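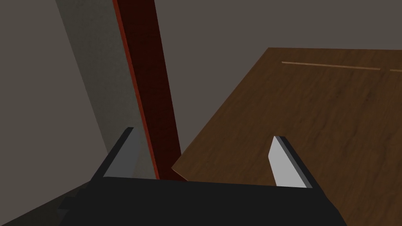 My dad was born in Cardiff and moved to Canada before I arrived, so I was born there with a Canadian passport and have never had a British one. I've just been offered a job in the UK with Trisico (so excited!!). Their HR person has started on a work visa for me. Do I need one, or am I British already through Dad?
Vimala Bhat

Harish Nair
Congratulations, what a lovely job to land! Good news too — if your dad was British because he was born in the UK, and he was married to your mum when you were born, you're very likely British by descent already. No visa, no ceremony, you just apply for a first adult passport. You'll want your full birth certificate, his birth certificate and your parents' marriage certificate. Do tell HR before they pay for anything! Mine was all done from over 4000 miles away and I loved every minute of it, even the photocopying.

Jagadeesh Chacko
just get the visa, quicker

Dinesh Sastry
Please don't apply for the visa yet! British citizens can't be given one, so sort out the passport first. If your parents weren't married, the rules depend on your date of birth and you may have to register instead. One thing to know for later — children you have outside the UK wouldn't normally be British automatically. Good luck, and enjoy the move!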